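Section 5: Setting up filters and the watch list

Most people who install Flidbridge do it to see what is in a show before they sit down to it. The program keeps a local guide to television episodes, late-night programs and comedy specials, and attaches content notes to each one. The notes cover language, sexual material, mockery of religion and political commentary. This section explains how to set your own levels and how to build a watch list from them.

You need to have finished Section 4 (creating a household account) before you start.

5.1 Choosing your levels

1. Sign in with the household account. Profiles that belong to children cannot open the filter screen.

2. Select Settings, then Filters. You will see four sliders, one for each kind of note. Every slider starts at Medium.

3. Move each slider to Low, Medium or High. Low lets nearly everything through. High hides any episode with a note in that category, even a minor one.

4. Select Save. The guide refreshes itself, which can take a minute on a slow connection.

Note: Political commentary is noted in all directions. The slider does not let you hide jokes about one party and keep jokes about the other. Users ask for this often and there are no plans to add it.

Note: The religion slider deals with mockery and parody. A drama that has a church service or a prayer in it is not flagged unless a reviewer finds that the material is being ridiculed.
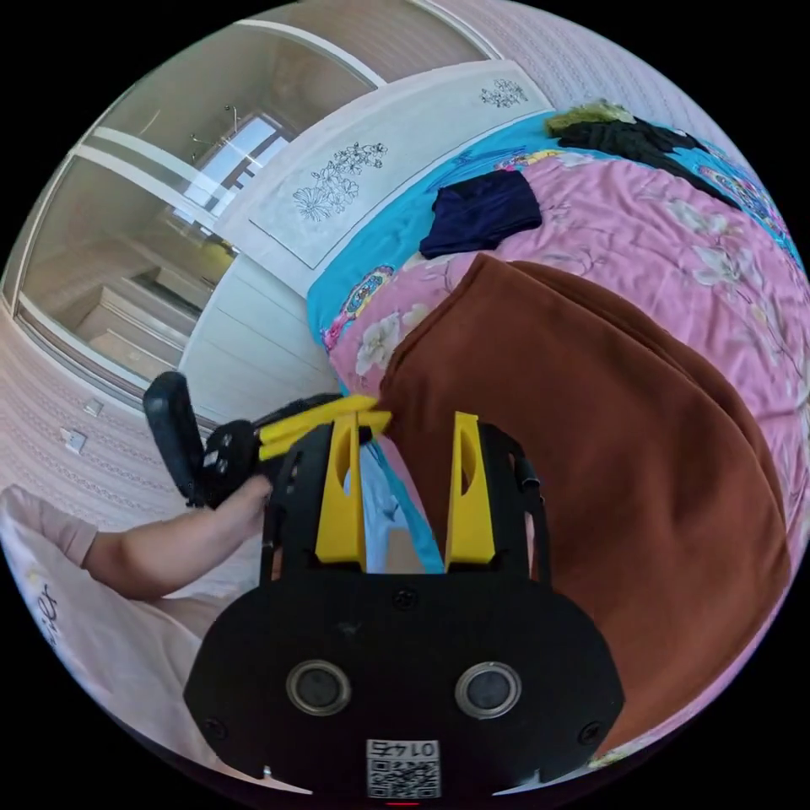 5.2 Adding shows to the watch list

1. Open the Guide tab and type part of a title in the search box. Three letters are enough.

2. Select the show. The page lists seasons on the left and episodes on the right, with the content notes under each episode title.

3. Select Add Season or Add Episode. If you add a season, episodes hidden by your filters are left out and marked with a gray bar.

4. To add a hidden episode anyway, select the gray bar and enter the household PIN.

Caution: Adding a hidden episode makes it available to every profile in the household, including children's profiles. To keep it to yourself, clear the Share box before you enter the PIN.

A new season usually shows up in the guide before anyone has reviewed it. Unreviewed episodes carry the word Pending and are treated as though every slider were set to High. Sketch and talk shows stay at Pending longest, as reviewers have to watch the whole program and cannot work from a script or a plot summary. Allow up to 6 days after the first broadcast.

5.3 Importing another list

Flidbridge can read lists saved from Jistach and Hukov. Lists from Sanna can be read only if they were saved as plain text.

1. In the other program, save your list to a folder you can find again.

2. In Flidbridge, select Watch List, then Import, and choose the file.

3. Check the summary. It gives the number of titles matched and the number skipped.
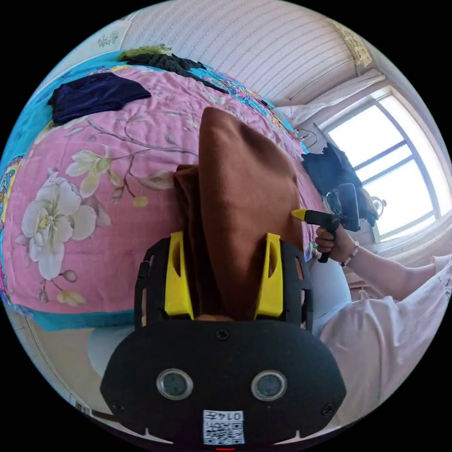

Titles are most often skipped when a show has changed its name between seasons or when the host's name is part of the title in one program and left out in the other. Open the Skipped tab and match these by hand. A list may hold up to 554 titles. Anything past that is dropped from the end, so split a very long list into two files first.

If the import stops with error 2095, the file is open in another program. Close it and try again. If the error comes back, restart the computer – the other program may still be holding the file in the background.

5.4 Reading and disputing a content note

Each note has a short line of text and the initials of the reviewer. Reviewers are asked to say what was said or shown and leave their opinion of the show out of it. Opinions belong in the Comments tab, which is switched off by default and has no effect on the filters.

1. To dispute a note, open the episode and select the note.

2. Select Dispute and give the time in the episode, in minutes and seconds.

3. Say what you think is wrong or missing. Keep it under 100 words.

4. Select Send.

A second reviewer watches the passage and either changes the note or lets it stand. You get a message in both cases. Disputes with no time given are closed without being read.

Caution: Do not paste in long stretches of dialogue. One or two lines will identify the passage.

Section text by Nathalie Schouten, checked against the current release by Ismail Zerouali. Last revised 24 February 2018. The household PIN and how to reset it are covered in Section 6.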